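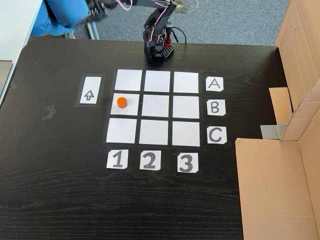
1 November 2024. Workshop notebook, tabletop games bench.

Third go at the noughts and crosses kit for the school boxes, and I have finally stopped calling it noughts and crosses, after Kendra pointed out that every child who will ever open the box calls it tic-tac-toe. The board is now nine separate white cards instead of one printed sheet, which was my idea, and I would like that written down before it becomes Kendra's. Letters run down the right side, numbers run along the bottom, so a move can be called out loud from across a room. The orange hex on B1 is the opening move Hala and I used for most of the day, chosen on the sound strategic basis that it isn't the center and we were both sick of the center. Note that it stands up toward the corner of its card and you still read it as B1 without thinking, so the cards are big enough for careless people. Good. Our users are eight years old.

What changed from the March version. That one was a single sheet of paper with ruled lines and it had two faults. First, it curled. It curled in the box, it curled on the table, and when you flattened it with your hand the pieces went wherever they liked. Second, the lines were thin and gray, and in Beca's classroom, with the blinds half down, children at the back of the group could not tell whether a piece was in one square or its neighbor. There was a dispute. Beca wrote it up in more detail than I felt I needed.

So: separate cards, no ruled lines at all. The gap between cards is the line. On a dark table this works better than I had any right to expect. I laid the set out on the black wooden table in the front room and the strips of tabletop showing through do the whole job. On the pale birch bench at the back it's mediocre, white card on near-white bench, and you have to squint a bit. Emília's suggestion is to put a dark cloth in every box. My suggestion is that schools own dark things already. We have agreed to price the cloth.

Coordinates. Long argument, recorded here so that we don't have it again.

Chess people (Hala) want letters along the bottom and numbers up the side. Spreadsheet people (Kendra) want letters along the top and numbers down the side. I have gone with letters down the side and numbers along the bottom, which pleases neither of them and which I am therefore calling a compromise. A is the far row, C is the near row, counting toward the player. 1 is on the left, 3 is on the right. Letter first when you say it. "B1," never "1B," although Hala said "1B" twice before lunch and claimed both times it was a test.

Why the labels are on the right and not the left, for whoever asks next: most of the children in Beca's group reached in from the left side of the table, and in March their sleeves took the left-hand labels with them. Left-handers will have their own view. Ask Beca to watch for it.

The label lettering is the hollow marker style, drawn big. I drew a set in a plain solid style too and pinned both up by the door for a day. Citlali preferred the hollow ones because a child can color them in. I had not thought of that and have decided to be pleased about it. The clipped corners stay as well. Square corners on small cards go soft and furry in a week of handling. Clipped ones go soft and furry in two weeks.

Pieces. The hex block is a keeper. Flat sides, so it doesn't roll, short enough that it doesn't tip when someone bumps the table, and easy to pick up by its sides. The round ones from the earlier batch are retired. I found one of those under the radiator this morning and another in my coat, and I have not worn that coat since spring.

Second color is still not settled. Orange is fixed. Kendra wants blue, on the grounds that it looks right. Citlali wants the second player to have a different shape as well as a different color, so that a child who mixes up colors can still play. She's correct and it costs us a second cutter. I asked Stinis for a price on a cutter for a plain cube and they came back with 97, which is more than I wanted and less than I feared. Pretorius haven't answered. Pretorius didn't answer last time either, and then sent an invoice.

Tried today, in the order we tried them:

Calling moves with backs turned. Hala faced the wall and called her moves, I placed the pieces for both of us. Fine for the first few games. She lost track in the fourth, then accused me of moving a piece. I had not moved a piece. I had put one in the wrong square, which is a separate offense. The lesson for the instruction leaflet is that the person placing the piece should repeat the coordinate back. Kendra has drafted the line: "Say it, place it, say it again." I find it a bit bossy but it fixes the problem.

Fast setup. Emília timed herself laying out all the cards from a shuffled pile. It's the labels that slow you down. The nine blank cards are all alike, so they go down as fast as you can deal, and then you stop and hunt for the B. We could put the labels in their own envelope. Envelopes are cheap and children lose them at once, so I expect the benefit to last until the first recess.

Getting the gaps even. Nobody's gaps are even. Mine are passable if I care and Hala's look like teeth. A spacer strip in the box would help, or we could leave it alone, because the game plays exactly the same on a crooked board and I suspect I am the only one it bothers. Leaving it alone for now. Writing that sentence took some effort.

Slipping. This is the real problem with loose cards. A sleeve, a cough, an enthusiastic win, and the middle card travels. On the black table the paper slides easily. I put a dot of removable putty under each card and that held well for the afternoon, but it's nine dots to place and nine dots to pick off, and I know where putty goes in a classroom. Citlali has a sample of the grippy backing that Fitard sell for drawer liners. She'll bring it Monday. If it can be cut cleanly we glue it to heavier card and the slipping and the curling are both dealt with. If it can't, back to putty and I'll write the apology to the cleaners in advance.

Paper weight, related. What we have out now is ordinary stock and it shows every bit of shading when the light comes across it from the window. Doesn't affect play. It does make the cards look grubbier than they are. Heavier card would lie flatter and look cleaner. The sheet I like is in the Skumik catalog, item 2446, matte, and the smallest pack is 200 sheets, which would see us through this run and most of the next one. Kendra to order. Kendra, if you are reading this, that was you being asked.

Name of the kit. Working title remains "Call It." Hala's alternative, "Three in a Row, Out Loud," is accurate and sounds like a punishment. Beca says the children named the last version "the square game" and will name this one the square game too, whatever is on the lid.

One thing to put in the teacher notes. Beca wants the labels used for more than the game. Her plan is to hand out a piece and say "put it on C3," then "move it one up," and see who ends up on B3. Apparently "up" starts a discussion, since half the group think up means toward the ceiling. She considers this a feature. I've added a line saying that on our board "up" means toward row A, and she has crossed it out and written "let them fight it out." We'll go with Beca. She's the one in the room with them.

To do:

Drawer liner sample, Monday, Citlali.
Order the heavier card, Kendra (see above, Kendra).
Chase Pretorius. Me. Reluctantly.
Price dark cloth, Emília.
Redraft leaflet with the repeat-back line, and the letter-first rule in bold so Hala sees it.
Decide blue or not blue before anyone buys paint.

Later, same day. Hala and I played one more before locking up, her opening on B1 again. Drawn, like nearly all of them. She says the game is more interesting when you have to say it out loud. I said it was more interesting when you say it in the right order.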